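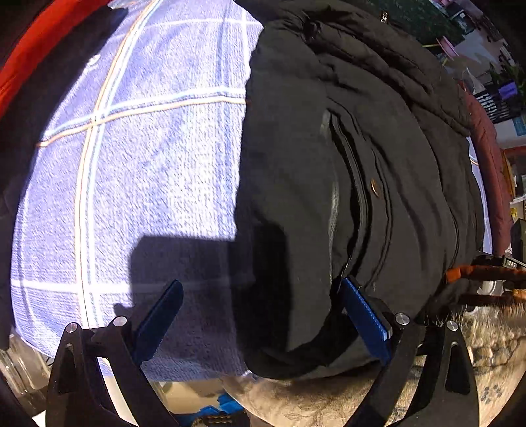
Black jacket on a blue checked cloth

I run a small Postgres box called Orkley, and last week one report on it went from quick to painfully slow. If yours is doing the same, check for dead rows before you buy more memory!

First, look at pg_stat_user_tables and sort by n_dead_tup. My orders table had 3,880 live rows and a pile of dead ones many times that size (a nightly job kept rewriting everything).

Next, run this by hand:

VACUUM (VERBOSE, ANALYZE) orders;

Read the output – if it says dead rows can't be removed yet, something has an old transaction open. Look in pg_stat_activity for anything sitting "idle in transaction". Mine was a forgotten psql window, oops.

Then make autovacuum keener on that one table:

ALTER TABLE orders SET (autovacuum_vacuum_scale_factor = 0, autovacuum_vacuum_threshold = 200);

I tried 2,000 first and it still lagged behind the job. Leave the global settings alone for now. My report is back to around 22 milliseconds, and I'm going to do the invoices table next.

14 shares | 3 comments
© Drulora | Contact | Back to top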